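Codgate: a small pile of closing prices and the scripts that clean them

Hi, and welcome to the README. Codgate is a daily price dataset I put together for people who want to learn about stock market data without paying for a terminal. It covers the shares on the Enville board, a small regional exchange that most data vendors skip or get wrong. I started it for myself, then Brenda Carrasco asked for a copy, then her whole study group did, so now it has a README.

What you get

One file per listed company, plus one file for the Enville composite index. There are 20 companies and 2446 trading sessions. Each row has the date, open, high, low, close, volume and a flag column I'll get to in a minute. Everything is plain CSV with a header row. Prices are in dollars, already adjusted for splits but NOT for dividends (please read that twice, it has bitten three people so far, me included).

The index file has one extra column called members, which holds the tickers counted on that day. The board reshuffles the index every May, and if you compare levels across a reshuffle without looking at members you will see jumps that didn't come from anybody's share price. 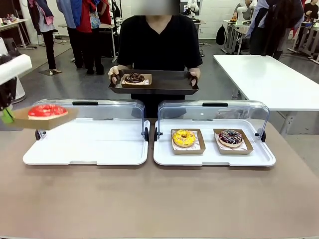 Volume is the column I trust least. The board reports it in round lots for some companies and single shares for others, and for a long stretch it switched back and forth without saying so. I converted everything to single shares where I could tell. When I teach this I use the donut case: two trays side by side, one with two boxed donuts on it and the other with nothing on it at all. The bare tray is a zero. You looked, and there was nothing there. A blank in the volume column means I never got to look at the tray. Please don't fill blanks with zeros! Your averages will sink and you'll spend an evening wondering why.

The flag column

It's a single letter. A is fine. C means the close was corrected by the board later and I kept the corrected number. H means trading was halted for part of the day. X means the row came from my backup source, a newsletter called Buteck that prints closing prices only, so open, high and low will be blank. There are 801 rows marked X across all the files, most of them in the older years.

Echeverría is the messiest company in the set. It changed its ticker, then changed it back, and then split its shares a few sessions later. I've stitched the pieces into one file and I'm fairly happy with it, but if you're doing anything serious, check the stretch around the split yourself. Also, the accent in the name is saved as UTF-8. If your spreadsheet turns it into soup, pick UTF-8 in the import window and it'll behave.

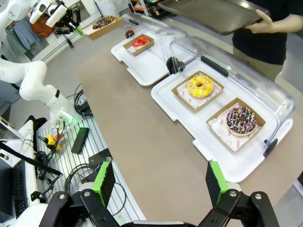
Usage notes

Getting started

Unzip the folder anywhere, open the scripts directory and run load.py. It reads every file, checks the headers and prints a short table with the first and last session for each company. On my old laptop it takes roughly 300 milliseconds, so if yours hangs for a minute something is wrong with the path.

returns.py does daily percentage changes. It skips halted days by default — add --keep-halts if you want them in. The composite moves slowly most days, and a change of more than five percent is worth checking against the flag column before you get excited.

Things I haven't done

No intraday prices. No dividends yet (Brenda has a spreadsheet of them, and I'm slowly typing it in). Delisted companies aren't included either, which means the set only shows you the survivors. If you backtest a strategy on it you'll look smarter than you are.

License and fixes

Use it for whatever you like, just keep my notes with the files. It isn't investment advice and I wouldn't trade on it. If you spot a bad row, open an issue with the ticker, the date and where you found the right number. A link or a scan is great, but "it looked off" is fine too — I'll go dig.

Last refreshed 8th July. The next refresh will bring the dividend file if my typing holds up.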